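**Lakumix** is a simulated tabletop benchmark for comparing robot grippers and the controllers that drive them. It was put together at the Nimovska robotics lab and is best known for its block tasks, which look like child's play and are wonderfully hard to get right.

## Design

Each trial takes place on a pale, plain surface with a few colored blocks on it. A controller receives rendered camera views and must pick, push or stack the block it is told to. Grippers can be swapped without touching the rest of the setup, so the same controller can be tried with different hands on the very same layout. That one feature has won Lakumix a lot of fans!

The full set has 900 layouts, sorted into 6 levels of difficulty. Early levels keep the blocks well apart. Later ones crowd them together, so a gripper has to find room for its fingers before it can close them. 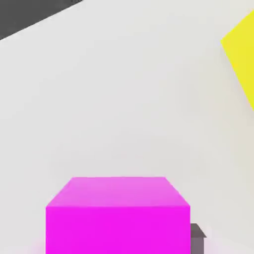
*A rendered Lakumix view, with a magenta cube partly hiding a small gray block and a yellow object at upper right.*

Partly hidden blocks are where the comparisons get really interesting. A controller may see only a sliver of its target and still has to judge how wide the block is and which way it faces. Color spill, the soft tint a bright block throws onto the ground beside it, can also fool simple color-based detectors into drawing a block too large.

## Grippers

Two grippers come with the benchmark:

- **Fultia**, a parallel-jaw model with flat fingertips, quick and very steady on square blocks
- **Segers**, a three-finger model that copes better with odd angles but needs more space around the target

In the lab's first comparison, held in November, Fultia completed 97 percent of the trials on the easiest level. Segers pulled ahead on the crowded levels, where its fingers could come in at a tilt.

## Scoring

A trial counts as a success if the block is held clear of the surface for two seconds. Bumping a neighboring block costs points, even when the grasp itself is good.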